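Clullerow Tenants Assoc, minutes, August. Start 7:40 pm, quorum ok. Last minutes approved w/ one fix (Greenberg lot, not Greenburg).

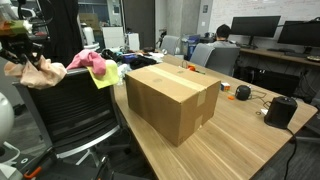 Minutes Book p. 842

Laundry room. Tevitar quote in for replacing the dryers, 3,000 incl. haul-away. Some want a second quote. Fikier to be asked, reply needed before next meeting. Lint traps again, please clean them after evry load.

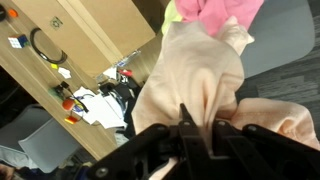
Also the coin box jams on quarters. Sign to go up till fixed.

Parking. Greenberg lot closes for repaving, 4 days. Street parking only, permits not needed those days. Question re visitors, same rule. Motion to move the bike rack by the side door, passed, two against. 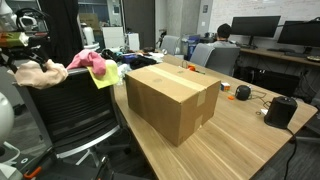

Taped box on the long table.

Newsletter. Nearly 40 paper copies left over last time so print run goes down. Email list is out of date, send changes to the office.

Noise after 10 pm, 3rd floor. Letter to go out, wording agreed. No names in it.
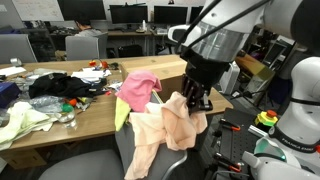 Any other business

Hall lights by the mailboxes flickering, reported twice allready. Will chase. Recycling pickup moved to mornings.

Closed 8:55 pm.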